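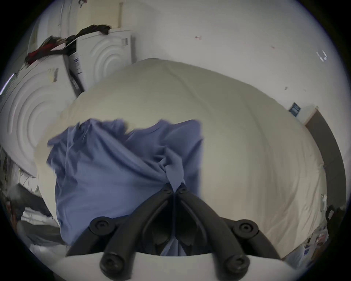
Plavmont Residents' Laundry and Housekeeping Group
Minutes of the meeting held on 2026-06-27
In the chair: Babatunde Akinola

1. Welcome and last minutes
Babatunde thanked everyone for coming out on such a warm evening, and for the lemon cake, which went quickly. The January minutes were agreed, once the spelling of Gornatden had been put right.

2. Can a machine do the laundry yet?
This took up most of the evening, and a very good-natured discussion it was. Babatunde had read through the Zultbridge brochure and felt that picking up one cloth was the part machines were getting the hang of. Finding the corners, folding it squarely and knowing whose shelf it belongs on was, he thought, quite another matter. Several members said duvets beat them as well, and they have had years of practice!

Mrs Tkachenko wondered whether a machine could tell a wool jumper from a towel before it went in at sixty degrees. The brochure doesn't say - Babatunde will write and ask. There was some feeling that sorting and carrying would be a greater help than folding, particularly for those on the upper floors with bad knees.

3. Cost
Zultbridge quote £2,679 for a year's hire, with a further £169 for setting up. The group has £500 put by. It was agreed, with a little regret, not to go ahead this year, but to ask if we might have a demonstration using our own bedding and not theirs.

4. Shelving
The Gornatden shelves will cost £159 and were approved. Babatunde to order them.

5. Any other business
Please empty your pockets before washing. A set of keys is waiting at the front desk.

Next meeting to be arranged once Zultbridge have replied.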